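Speaker notes: Moving a small-town library without closing it
Session 2, main hall

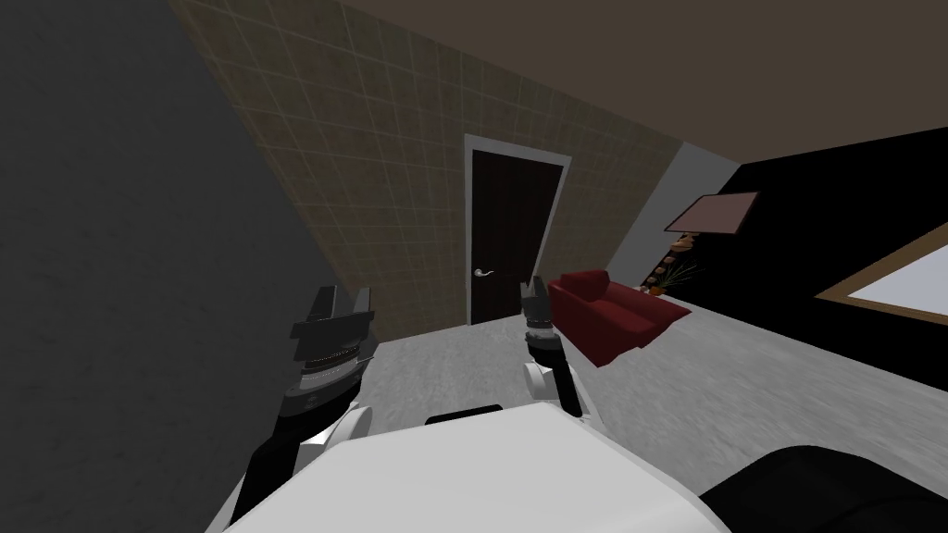 Title slide. A rendered room, tilted, with two robot arms reaching into it.

Leave the title up while people find seats. Start at ten past if the hall is still filling.

Opening

Say who we are: the public library in Hotthorpe, one building, one service desk. In January we started moving from the old bank building on the square to the former grade school. The usual advice is to shut for a month. Our board asked us to stay open, so I'm going to talk about how the order of the move was decided and what it cost us.

Ask for a show of hands: who has a move coming up? If most of the room does, go quickly through the background and spend the time on shelving and labels.

Background (keep it short)

The old building had bad stairs and a leaking back wall. The lease ended in spring. The school had a good floor and too few outlets. Skip the history of the bank unless asked.

Measuring the shelves

We measured every shelf twice, once empty of display stands and once with them. The catalog count was no help, as it doesn't know how thick a book is. Large print takes far more room than you expect. So do board books, which won't stand up on their own.

Leave growing room on each shelf. We left 3 inches and wish we had left more in picture books.

Order of the move

Local history went first. It gets the fewest walk-ins and needs the most care, so we had time to make mistakes slowly. Adult nonfiction came next, by Dewey range. Fiction and the children's room went last, over one long night.

During the overlap, both buildings were open for part of each day. Mention that the phone message had to be changed every morning and that we forgot it more than once.

Crates and labels

We rented 500 crates from Cormier. They stack, they have lids, and a full one is too heavy for many people, so fill them two-thirds. Cardboard boxes from the grocery store were a mistake. The bottoms went.

Each crate got a label on the short end with a range, a bay and a shelf. Put the same label on the empty shelf in the new building before anything arrives. Use painter's tape. The first labels we bought left glue on the shelf edges, and we are still scraping.

Pause here for questions on labels. There are always some.

Holds and returns

The Drosthorpe branch took our holds for 10 days. Patrons complained about the drive, which was fair. If I did it again, I would run a pickup table at the grocery store.

We suspended late fines and kept the old book drop open after the building closed. People used it for weeks.

Software

We use Urano for the catalog. Change the location codes in batches, the same evening each batch moves. We changed one batch early and the desk spent a morning looking for cookbooks in the wrong building.

If time is short, cut this part and point to the handout.

Questions

Likely ones: insurance, the piano, what happened to the old card catalog. The piano is still in the bank. Handouts are on the table by the door, and the shelf worksheet is on the back page.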